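Wie streng haltet ihr es mit festen Regeln beim Aufnehmen von Greifdemonstrationen?

Hallo zusammen, ich baue gerade für unser Projekt Sekum eine kleine Arbeitsanweisung und bin unsicher, was hineingehört. Wir arbeiten mit handgeführten Greifern am Tisch, Drahtregal und Vorratsdose sind unsere Standardobjekte. Bisher haben wir 135 Durchgänge, und jeder macht es ein bisschen anders — das rächt sich beim Auswerten.

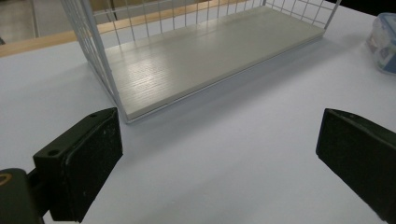 Muss die Startstellung der Finger vorgeschrieben sein?

Schreibt sie vor, am besten »ganz offen«, und lasst jeden Durchgang so beginnen. Alles andere kostet euch später viel Zeit beim Sortieren.

Zweite Antwort, etwas ausführlicher, weil mich das Thema selbst lange beschäftigt hat: Legt vor allem fest, wo gegriffen wird. Bei Dosen mit Deckel wie eurer nehmen wir die Backen immer an zwei gegenüberliegende Seiten und drücken nur so fest wie nötig. Wenn zwei Greifer am Tisch sind, gilt bei uns: Einer hält, der andere wartet, bis angesagt wird.

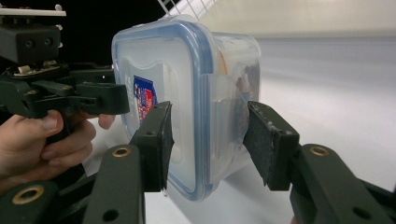

Ogilvie
Moderation, Bereich Handhabung & Greifer

Und bitte die Beläge regelmäßig abwischen und nach 45 Durchgängen einmal in Ruhe ansehen, das vergisst man so leicht! Wir haben inzwischen nearly 756 Durchgänge (wie die Kollegin aus Leeds immer sagt), und die Regel hat sich gehalten.

Dritte Antwort: Einfach machen, Regeln kommen von selbst.

Kommentare (3)

storel: Danke euch, die Startstellung kommt rein!

prevarex: Zur dritten Antwort — bei uns kamen sie leider nicht von selbst.

storel: Habt ihr die Anweisung am Tisch hängen oder nur als Datei?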